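Last updated: October
Filed under: Working groups / Automation / Minutes

Benchmark Rules Working Group – minutes of the autumn meeting

Chair: Angharad Craddock
Minutes: Severino Llorente
Also present: members for Allport, Otard and Sarmiento. Erholm joined by phone from item 3.
Start: 10.15

1. Minutes of the last meeting

Agreed with one correction. Under item 4, "the group endorsed the draft insertion rules" should read "the group received the draft insertion rules". Llorente asked that the difference be noted, as the old wording has already been quoted back to him twice.

2. What counts as a successful insertion

The draft says a trial is a success when "the part is in the hole". The chair said she had read this sentence many times and still did not know what it meant. In as far as the bottom? In and let go of? In, but only standing there because the gripper still has hold of it? Three labs could score the same trial three ways and all claim to be following the draft.

Allport's paper proposed keeping the sentence as it stands and trusting the operator's judgement. Craddock said operator's judgement was how the group had ended up with last year's figures, which she did not believe then and does not believe now. She would want the fingers open and clear of the part before anyone writes down a pass.
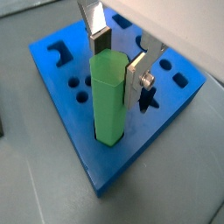 Otard objected that a release rule would punish slow arms, and that a peg which has gone into its hole has gone into its hole whether or not somebody lets go of it. The chair replied that if so, letting go should cost nothing.

Sarmiento's member suggested two marks, "entered" and "released", recorded separately. There was some support. Llorente said he feared that everyone would publish the first and put the second in an appendix, as happened with the grasp scores. After further talk it was agreed that "released" is the headline mark and "entered" may be reported only next to it, in the same table.

The question of depth was not settled. Otard wants a fixed depth in millimetres. The chair asked who would be measuring it, and with what, and got no answer. Carried forward.

3. Sets, holes and starting positions

Erholm joined at this point.

The draft allows "a commercially available shape-sorting block or similar". Several members thought "or similar" was doing far too much work. A block with generous clearance makes a poor controller look good, and the draft does not ask for clearance to be stated anywhere. Erholm said that in their own trials the choice of block made more difference than the choice of software. They have not written this up. The chair said that until they do the group can't lean on it.

It was agreed that reports must give the clearance for each part used, the angle of the block to the arm's base, and whether that angle was changed between trials. Allport asked whether the angle really matters. Craddock said that if it doesn't, it will be no trouble to write it down.
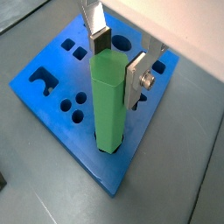

Item 3: hexagonal part in its hole, fingers closed on the part, block turned to the bench.

On wear: the draft says nothing. Blocks and parts get scuffed with use, and Sarmiento suspects that edges round off and trials get easier. No member had any measurements. Llorente noted that the group has now talked about wear at three meetings running on the strength of a suspicion. He will draft one sentence asking for the number of earlier trials on a block to be given, and no more than that.

4. Allport's submitted results

Allport reported 286 trials on the insertion task, of which 207 were scored as successes. The chair thanked them for sending the trial log as well as the summary, which not everyone does.

She then asked how many of the 207 had ended with the part released. Allport said the log does not show this, because the draft did not ask for it. Craddock accepted that this was fair, but said the figure could not go into the group's summary under the new mark. Allport were not happy. They pointed out that they had followed the draft to the letter and were being marked against a rule agreed twenty minutes earlier – a point the minutes should record. It is recorded.

There was a longer discussion of the 74 trials marked "operator stop". These are neither successes nor failures in the log. Craddock asked on what grounds they had been stopped. The reasons given were mixed: some for safety, some because the arm was "clearly going to miss". The chair said a trial that is clearly going to miss is a miss. A stop for safety is also a failure unless the cause lay outside the arm, and in that case the log must say what the cause was.

5. Cameras and evidence

The draft asks for video "where practical". Llorente said that in his experience it is practical when the trial goes well.

Otard films from the wrist only. Erholm films from a fixed camera only. Each thinks the other's footage is of little use. The wrist view is close to the hole but moves with the arm. The fixed view takes in the whole workspace, but the gripped part can hide the very openings one wants to look at.

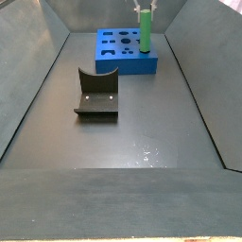 Sarmiento asked for both views to be required, with a shared clock. Otard said the cost of storing it all was not small and that no one would watch it. The chair agreed that no one would watch all of it, and proposed that labs keep both views of every trial and hand over a sample picked by the group. Labs may not choose their own. This was agreed, with Otard against.

Whether a human scorer should work from the video or from the bench was left open. Craddock would like two people to score the same 104 trials apart from each other before the group says anything more about reliability. Sarmiento will supply the trials if Erholm will supply one of the scorers.

6. Name of the document

Allport would like to call it a standard. The chair would not. It has been tried by four labs, one of which had to restart. It stays a draft set of rules for now.

7. Actions

Llorente – reword section 2 with the "released" and "entered" marks; one sentence on wear.
Allport – go back through the log and give a reason for each operator stop.
Otard – a short note on depth, including how it is to be measured.
Sarmiento and Erholm – scoring trial as under item 5.
Craddock – write to the labs that did not attend.

8. Any other business

Erholm asked if the rules should cover demonstrations at trade shows. The chair said she would rather they didn't, as it might suggest that the results count.

Closed 12.40. Next meeting to be arranged once the depth note is in.

Contact the minutes secretary | © Benchmark Rules Working Group | Back to top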